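Thread: the yearly service on our hand-equipped arm at the Bromthorpe workshop, 11/11/20. I will write it in small pieces, between the jobs. 1/17

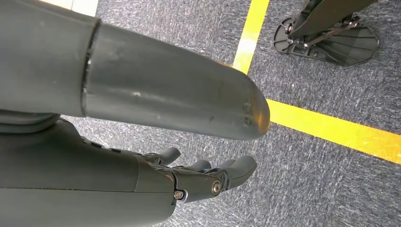

Nimal Hettiarachchi asked under the first post if we re-teach all positions after a service or only check them. We check first. Re-teaching is for the positions that fail the check, and last year this was two positions from the whole list.

2/ Before anything I save the program and the joint offsets to a stick, and I write the software version on the sheet. Last December I skipped the version and lost one afternoon with the Gallport support line.

3/ The cell is called Sultana. The name came with the cell and is on all the drawings, so we keep it.

4/ The limit of the work area is yellow tape on the carpet. The tape is a reminder for people, it has no safety function. The safety function is in the controller and in the stop buttons, and I test the buttons first. Both good today.

5/ Now the cleaning. Dry cloth on the arm tubes, soft brush for the small recesses along the hand housing. Please no spray. Liquid goes into the seams and you find it again in the spring.

6/ The arm has faint scuffs and two short dark scratches close to the tip of the rounded cap. I wrote them on the sheet with their place, so that next year we know which marks are old.

7/ The silver bolts on the hand: I put a paint line over each head after tightening. If the line is broken at the next visit, the bolt has moved. It costs one minute.

8/ Torque for the hand bolts comes from our own sheet. I will not give the number here because your hand is probably another model, and people copy numbers.

9/ Finger test. Each finger closes alone, slowly, 30 times, then all four together 30 times. I listen more than I look. A dry joint makes a small click at the end of the travel.

10/ Result: the second finger was slower than the others. The log says 25 hundredths of a second late on closing. Our limit is 19, so it goes on the repair list.

11/ I suspected the tendon tension. Opened the cover, took out one quarter turn of slack, closed it, repeated the test. Now it is inside the limit. I will look again in two weeks — a new adjustment likes to settle.

12/ A question by message: which grease? We use Torna, the light one, a very small amount. Too much grease collects carpet fibers, and then you have a kind of felt in the joint. I have cleaned this felt from a hand once and I do not recommend the experience.

13/ About the carpet. I would prefer a hard floor, but the room is rented and the carpet stays. So we vacuum before every service and never during it, while the covers are open.

14/ Position check. I drive to the reference point at low speed and compare with the gauge. Then the same from the other side, to see the backlash. Both readings go on the sheet, also when they are good.

15/ One position failed, the parking position. It was a little too low and I have re-taught it higher. So, Nimal, one this year.

16/ Last, I save everything again under a new file name. Do not overwrite the morning file. If the adjustment was a mistake, you will want it back.

17/ Still open: a new cover screw for the second finger (the old one has a tired head) and a fresh label for the stick. I order the screw tomorrow and add a post when it is in.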